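Cables, bolts and the brick cell

I said in June that I would write up how we look after the two-arm cell at Valthorpe, and then I put it off. Two people have asked since, both of them setting up something similar, so I'll go through what gets done and how often. I won't cover the software side much. Masska runs the jobs and Jayanthi Arumugam looks after Masska, and I mostly stay out of it.

The cell is a box with three walls and a wood floor, and two arms bolted to an aluminum rail along the open side. The walls are a white brick pattern. The work at the moment is packing small goods into bags and taking them out again, which sounds easy until you try it with things that have cords on them.

Most of my time on this machine goes to cables. The joints have been fine. The grippers have been mostly fine. Every stoppage I had to deal with myself in the first few months came down to a cable being pulled, pinched or rubbed, and nearly all of those were between the wrist and the first link. So that is where the check starts.
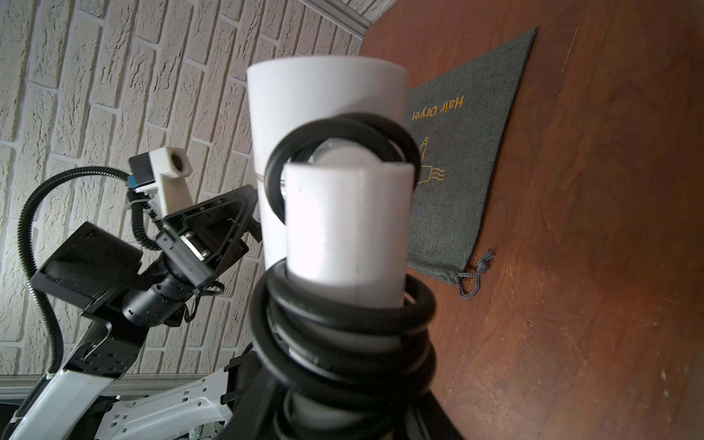
I set the conduit slack at the wrist by hand with the arm in its worst pose, meaning the one where the wrist is turned farthest from where it likes to rest. Too short and it pulls on the camera connector. Too long and it hangs where the other arm wants to go. The big loop coming off the camera unit on the far arm is about as much as I would leave. It looks untidy and I got some comments on it, but the tighter version lasted 426 cycles before the picture from that camera started dropping out. The hair dryer is a good test piece for this because it has to be turned a lot and its cord, wound around the handle like that, sits right up against the gripper. If a cable run is going to get in the way of something, the dryer will find it.

The check at the start of a shift goes like this. Arms parked, power to the arms off, and I run a hand along each conduit from the camera back to the base. I'm feeling for flat spots and for any place where the ridges have worn smooth. Then I look at the screws on the finger plates. We put a paint line across each one after Thenmozhi Pillai found a loose one with her thumbnail, and now a glance is enough. If the line is broken, the screw comes out, gets cleaned, gets a drop of medium threadlocker and goes back in. Don't just nip it up and carry on. I did that for a while and the same two screws kept coming loose.

Finger pads get wiped with alcohol and a lint-free cloth. They get swapped at 3000 cycles whatever they look like. We used to swap them when they looked worn, and then we had a week of dropped items with pads that looked perfectly good. Write the date on the bag the new ones came out of and tape it inside the cabinet door.

After that, the bases. The mounting plates are bolted to the rail and the bolts go into slots, so there's nothing except clamping force stopping a plate from creeping sideways. The arms pull against each other on some jobs and that load has to go somewhere.

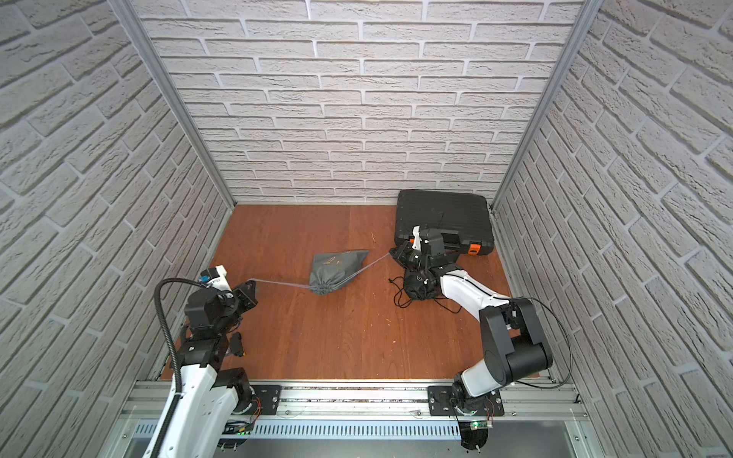 Closing and opening the bags is the job that taught us to care about the rail. When both arms have hold of a drawstring and the cord goes tight, a small shift at either base shows up at the fingers. We had a spell where the right arm was missing its end of the cord and we spent two days blaming the cameras. Jayanthi redid the calibration twice. The left plate had moved by less than the width of a pencil line, and I only saw it when I put a straightedge against it. Since then there's a scribed mark on the rail at each side of both plates. Loose cable on the floor is the other thing to watch for. When there are loops lying around the lower part of a gripper, like the thin black ones under the right arm, I want to see how they sit before the next big move, and if I don't like it I stop the job. It costs a minute. A snagged connector cost us most of an afternoon and a part from Rivas that took nine days to come.

Plate bolts get checked with the torque wrench every 600 cycles, in a cross pattern, and then I check the marks. If a plate has moved I loosen all of its bolts, bring it back to the mark, tighten by hand, and go around twice with the wrench. After that Jayanthi has to run the calibration again. It takes 30 minutes if nothing argues with it. You can't skip it because you think you put the plate back in exactly the same place. You didn't.

The floor board is plain wood and gets scuffed. I've stopped worrying about that. It does need to be level and it does need to be fixed down, and the screws at the back work loose before the ones at the front, I think because the walls carry some vibration into it. When I change the board I cut the new one from the old one as a template and keep the offcut for testing finish. Gloss is bad. The wrist cameras pick up the reflection of the lights and the grasp goes off to one side. A very light rub with fine paper took enough shine off ours, though there's still one patch that catches the light.
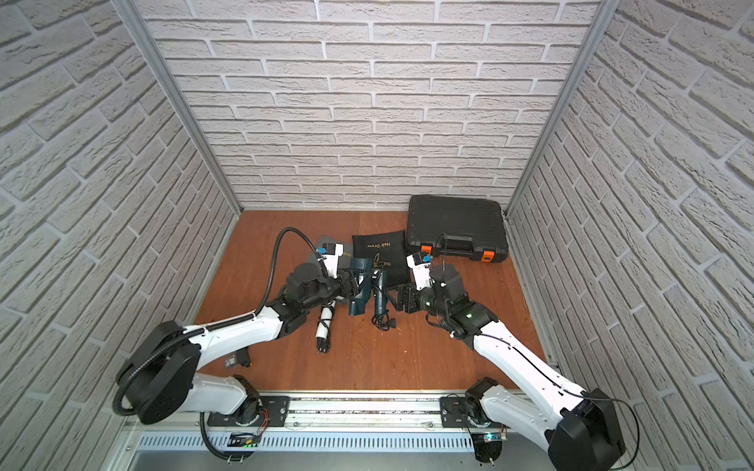 Dust is the last item. The vented panel under the rail is where air gets to the electronics, and lint from fabric bags ends up in those slots sooner than you'd expect. I use a soft brush and a vacuum with the hose held back a bit, never compressed air, which only blows the lint further in. While I'm down there I look at the green lights on the boards by the bases. If one is out with the power on, I leave the arms alone and go and find out why before anything moves.

What I haven't solved is the strain relief at the elbow. The factory clip is too narrow once you add the camera conduit, and the Patitz clamp we tried was wide enough but had a sharp edge inside. I filed the edge down and it's holding on one arm. On the other I'm using hook-and-loop strap, two wraps, not tight, and replacing it each time I do the bolts. If somebody has found a clamp that fits a round conduit next to a thin loose cable without squashing either, please leave the part number in the comments.

I'm going to print the check list on a card and hang it by the switch. Thenmozhi has already corrected my draft twice, mostly the torque figures, so I'll put it up when she's done with it.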